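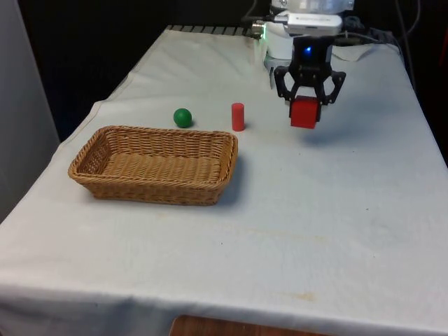 The cloth on the table, with the basket

Thread: Getting old yellow spots out of a white tablecloth

kumudini_b
I have a cotton tablecloth with a few small yellow spots that have been there since October. Two washes on warm with ordinary detergent did nothing. The label is gone. Is it worth soaking, or should I cut it up for napkins?

lunlow_linens
Soak it first. Oxygen bleach powder, warm water, overnight in the tub. Old yellow spots are usually oil that has aged, and a normal cycle won't move them. Keep it out of the dryer until they're gone.

Costello F.
I disagree about starting with bleach. If it's oil, put dish soap on the dry spots, leave it for an hour, then wash. I did 17 napkins that way after a christening and never opened the bleach.

lunlow_linens
Dish soap works on fresh oil. These are months old.

Costello F.
Mine were from the year before.

kumudini_b

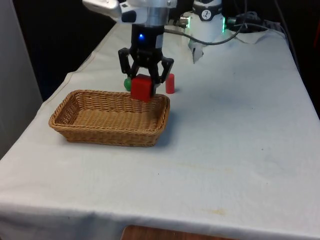 I should have said I don't know that it's oil. It could be tea. My aunt in Ullow used it before me and she was not careful. I can do the dish soap tonight and the soak after that if it's needed. Does it matter that I have hard water?

elinborg_s
Hard water matters some. Use a little more powder than the box says and rinse twice. For tea I would skip the dish soap and go straight to the soak – but test a corner of the hem if you're not sure it's all cotton.

Costello F.
Fine, for tea I'd soak too.

lunlow_linens
Also iron it damp. The creases won't come out of heavy cotton once it's bone dry, and ironing over a spot that's still there can set it.

kumudini_b
Dish soap did very little. It's in the tub now. I'll post again when it's dry.

Comments (2)

Vsevolod Levchenko: I dry mine flat on the grass in full sun and the spots fade. It takes a few days.

Úna: Sun is fine for white. Don't try it with anything dyed, I ruined a blue one.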